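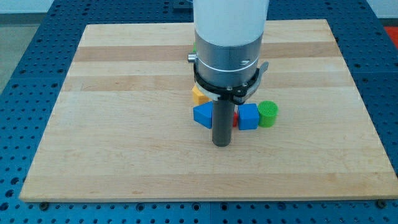

Maple board on the blue table

From: Juniper Dvorak
To: Sidow Lane neighbors list
Date: 2010-01-10
Subject: Re: Re: the lot behind the library, again

Gaetano, thanks for this. I've quoted you in full underneath for the people who joined the list after the last round and still think we're a gardening club.

Short version of my reply: I agree with most of it, I disagree about the fence, and I would like us to stop using the word "visioning" before somebody gets hurt.

Longer version.

The lease. I spoke to Annunziata Rinaldi at the parks office. She was very nice and told me almost nothing. What she did tell me is that the city will not look at a license for the lot until we hand in a site plan drawn to scale. The one we sent in the fall was drawn to the scale of the back of Dušan's phone bill. She has kept it. I got the feeling it has been shown around the office. So we need a real plan, with the storm drain on it, the sewer easement along the north side, and something that shows where a wheelchair gets in from the sidewalk. Dušan says he can borrow time on a drafting program and will do it if people send him their changes all at once. Please do not send him one thought per email. He has threatened to walk away, and he knows where the easement is, so he has us.

The term. You want seven years. I'd ask for seven and be happy with five. With two, which is what they gave the folks over on Zodora Street, we'd spend the first year getting a water meter and the second year being asked when we plan to leave. Annunziata did say that longer terms go to the full council and shorter ones can be signed by the department. I don't know where the line is and she said she'd look it up. I've reminded her once and will remind her again when it stops seeming rude.

The fence. I know the insurance people like a fence. But the whole argument we made at the hearing was that kids from the Fiadzo apartments cut through there to get to school, and have done since before most of us moved in. If we fence it, we've taken a muddy shortcut that works and turned it into a tidy park that doesn't. Low posts along the street side to keep cars off, fine. Gates with opening hours, no. Who's going to unlock them at seven in the morning in January? I have met this list. It's not going to be us.

The survey. We got 42 forms back. Benches and lighting came out well ahead. One form asked for a heated outdoor pool. One said only "leave it alone," underlined so hard the paper tore, and I'd like to talk to that person because I suspect they'd be good at meetings. Noboru Maruyama has typed everything up and will bring copies. He has left the spelling as it was out of respect for the public.

Money. Stiledetti have offered to grade the lot at cost, provided we can wait until they have a crew nearby. I think we say yes, in writing, this month. Gaetano, you're the one who knows them, so could you ask what "at cost" comes to? Every time I've heard that phrase it has turned out to be more than I had.

Things I need from people:

Dušan - tell us the last day you'll take changes to the plan.
Gaetano - Stiledetti, as above, and the name of your insurance person.
Noboru - can you send the survey sheet to the list for those who can't come?
Everybody - if you're planning to speak at the council meeting, tell me first. Last time some five people got up and read the same letter, and by the end even I was against it.

Juniper

On the matter of the lot, Gaetano Martinelli wrote:

> Hi all,
>
> I think it's time we got organized for the new year. My
> suggestions, in no special order:
>
> We should ask the city for seven years. Anything less and
> no one will give us money for trees.
>
> We should fence it on all sides. My insurance person says
> the premium drops a lot if the place can be locked at night.
> I know this isn't popular.
>
> Stiledetti say they'll do the grading at cost. They're good,
> they did the church parking lot and it drains now.
>
> We should hold a visioning session. I can bring chairs.
>
> Also, could whoever has my long ladder please bring it back.
> I'm not mad, I just have gutters.
>
> Gaetano

P.S. The ladder is at my house. I thought it came with the house.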